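Disassembly talk, speaker notes
Slot is 20 minutes with questions. Keep the method part under half of that.

Slide 1. Title
Joint work with Sayaka Hamada. Mention Vernwood for the scrap desktops, then move on.

Slide 2. Problem
Desktop towers arrive in mixed condition. Layout differs by model and by what earlier owners changed. A fixed program for one layout fails on the next. We want one policy that handles part removal across layouts, with the case already open and on its side.
Say early that opening the case is out of scope. Someone asked this at Plonungate and it used up the question time.

Slide 3. Setup
One arm, working from the back edge of the case. Tower flat on the slotted table, interior up. The fixture plate sits next to it and takes the parts as they come out. Holders are 3D-printed and bolted in one position for all trials, so the place pose is known and only the pick has to be learned.
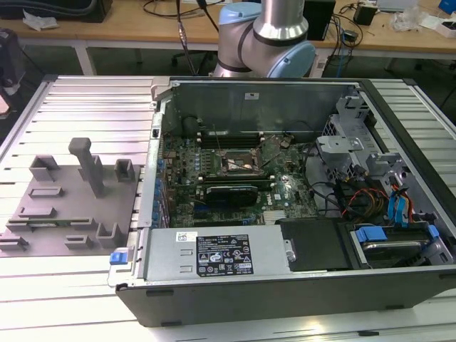
Figure 2. Work cell with open tower and fixture plate.

Point to the blue release latch at the end of the power supply and the blue drive carrier clip. Color is a strong cue on this case. We tested whether the policy relies on it (slide 6). Also point to the cable bundle on the drive side. Cables cause most of the occlusion.

Slide 4. Method
Two stages. Stage one predicts which part is free to move given the current view. Stage two runs a short motion for that part and stops on a force limit. Training set is 1543 demonstrations, all teleoperated. Do not read out the loss terms; they are in the backup slides.
Pause here. Check time.

Slide 5. Main result
Compare against the single-stage baseline, same data, same arm. The two-stage version completes more removals, and the gap is largest for memory and smallest for the hard drive. The baseline tends to pull before the latch is released. Force limit catches this but the trial is lost.

Slide 6. Color ablation
Input converted to grayscale. Latch detection drops, memory is nearly unchanged. Conclusion is limited to latches. Do not claim more.

Slide 7. Failure cases
Cable snags first. Then the arm blocking the overhead view late in the motion. Sandro Serra's fix was to hold the last clear view for stage two. It helps with the second and does nothing for snags.

Slide 8. Next
Repeat on the Hosoda cases, which have no colored latches. Rerun planned for April.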